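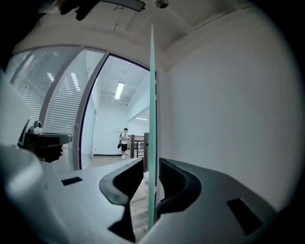 Dudthorpe Screen Club, minutes of the December meeting

Taken down by me, Nasrin Abbasi, so blame me for the spelling. Myung-ja Yeom chaired. We got going at 7.10 pm after the usual shuffle over chairs.

Last meeting's minutes
Passed, with one fix. I'd written that Myung-ja hated the second Fleltden film and she'd like it known that she only hated the last half hour. Corrected, with apologies!

The Jinero adaptation
Everyone wanted to talk about this first so we let it jump the queue. For those who missed the news, Jinero is going to be a live-action film. It started out as a comic, then there was the cartoon that half of us grew up on (I still have the lunch box somewhere), and now it's getting the big screen treatment with real actors. No cast yet and no director either, so naturally we argued about both for twenty minutes.

Myung-ja is cautious. Her feeling is that the colour and the silliness are what made the cartoon work, and live action tends to turn everything grey and rainy. I'm much more hopeful, mostly on account of the script going to the same writer who did Mousavi, and I loved Mousavi, I saw it three times. The back row pointed out that Mousavi didn't have a talking heron in it. Fair enough. I'd rather have a puppet heron than a computer one and I asked for that to go in the minutes, so here it is.

We agreed to go as a group when it opens, whenever that is.

Winter marathon
We're going ahead with the cartoon marathon in the hall. The plan is all 41 episodes of the original Jinero series over two weekends, in broadcast order. There was a push for story order, which puts the desert episodes first, and it lost on a show of hands. Dubbed in the mornings for the kids, subtitled after tea. Myung-ja has the discs and will check that the older ones still play.

Hall limit is 100 people, so we'll do free tickets at the door. Bring a cushion, those benches are brutal.

Money
We have more than 3000 dollars in the account, a good deal healthier than this time last year. Myung-ja proposed putting 1000 of it towards a new projector and I seconded. Carried. I'm to get quotes and bring them next time. The old one goes to the primary school if they'd like it (I'll ring them).

Programme for the new year
Fleltden double bill first, both films, with a proper break in the middle for soup. After that it's wide open. Suggestions so far are a night of short animation, something from the silent era with live piano, and a repeat of Mousavi, which was mine. Write your favourites on the sheet by the kettle, please, and print neatly, I couldn't read half of last year's.

Other bits
The heater on the left side of the hall is making that noise again. Myung-ja will report it.

Someone left a green scarf behind after the last screening. It's on the hook by the door.

Next meeting is same place, 7 pm. Myung-ja is bringing the biscuits.

Closed at 8.50 pm.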